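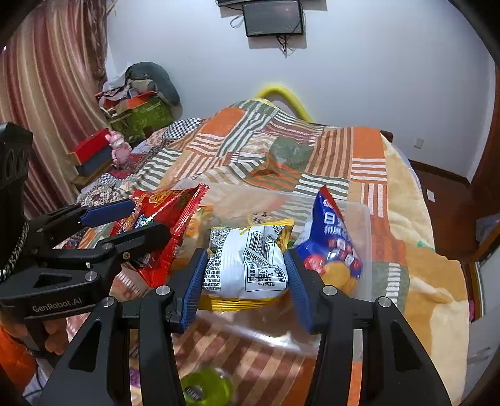 Snack box on the bed, morning.

Up at 6. Rain on and off until lunch, so I gave up on the yard and did the bedroom. The closet shelf has been bothering me since April and the clear box was the worst of it, snacks thrown in with whatever else needed a home. I put it on the bed, on top of the patchwork quilt, and went through it.

The red bag and the blue one with the crackers on the front are staying. So is the white one with the yellow edge, though I can't read a word of the back. Mercy reads a little Chinese and says she'll look at it when she comes over. There was a pale yellow pack behind those that I had forgotten buying. The green tape was in there too. I looked for that tape for two weeks and bought another roll at Grido in the end.

Gladys called halfway through. She wants to know if we are still driving to Endberg with Angus and whether anyone is bringing food. I said I had a box of it in front of me. She said crackers are not food. Angus will eat them by the handful, so I'm bringing them anyway, plus sandwiches. It is 118 miles and he won't stop until he needs gas.

Paid the water bill, 68 dollars. Higher than last month. I still think the toilet is running at night.

Took the quilt off afterward and shook it out on the back step - crumbs, mine from last night. One of the striped patches is coming loose at a corner. Encarnación offered to show me how to fix it by hand and I should take her up on it before it gets worse. Her number is on the fridge.

Soup for dinner. Read a few pages and quit. Tomorrow the bottom of the closet, shoes first, and call Jabari back about the ladder.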